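Setting Up Your Seasonal Line Sheet

Section 4 of the Trelilon Stockroom Guide for Independent Homeware Shops
Updated July 5, 2020

Before you start

You will need your supplier logins, last year's sales report, and a closing date for the season you are buying. Autumn/winter line sheets should be opened by the end of February. Suppliers such as Edden and MacDonald close their first order window early, and late lines go onto the waiting list.

Only a user with Buyer rights can open a line sheet. Users with Counter rights can view it and add comments.

4.1 Open a new sheet

1. From the main menu, choose Buying, then Line Sheets.
2. Select New Season.
3. Type a name for the season. Names can be up to 22 characters long, including spaces.
4. Enter the closing date and select Save.

Note: The closing date cannot be changed after the first order has been sent. To extend a season, open a second sheet and link it under Options.

4.2 Add your suppliers

1. Open the Suppliers tab.
2. Select Add, then start typing the supplier's name.
3. Pick the supplier from the list. If it does not come up, select Create and fill in the trade account number.
4. Set the currency and the minimum order.
5. Repeat for each supplier.

Pollico ranges are listed under two headings, Textiles and Tableware. Add both if you buy from both, or the minimum order will be worked out on one heading only.

4.3 Enter the lines

1. Open the Lines tab and select the supplier.
2. Enter the product code exactly as printed in the supplier's catalog, with any dashes.
3. Enter the cost price, the pack size, and the number of packs.
4. Choose a color group. The sheet uses these groups for the shelf plan in Section 6.
5. Select Save Line.

A sheet holds 34 lines per supplier. When the limit is reached, the Save Line button turns gray. Remove a line or start a continuation sheet.

Caution: Do not paste prices from a spreadsheet that uses commas as decimal marks. The comma is dropped and the cost is entered without a decimal point.

4.4 Attach photos

1. Select the line, then Photos.
2. Choose a file from your computer or phone.
3. Set one photo as the cover. It prints next to the product code.

Photos taken at a press preview or trade show can be stored under Mood instead. Mood photos do not print on orders. A plain surface with even light gives the cleanest result for small items.
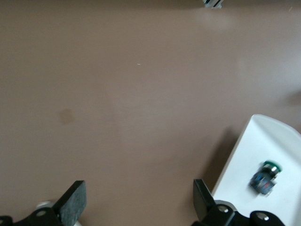

Fig. 4-2. Tabletop with white tray, lower right.

4.5 Check and send

1. Select Review. Lines with missing details are marked in red.
2. Correct each marked line.
3. Compare the season total with your budget at the foot of the page.
4. Select Send Order.

The supplier has 27 days to confirm. Until then the order shows as Pending and can be withdrawn from the Orders tab. Confirmed orders can only be changed by the supplier.

To copy a finished sheet to next year, see Section 5.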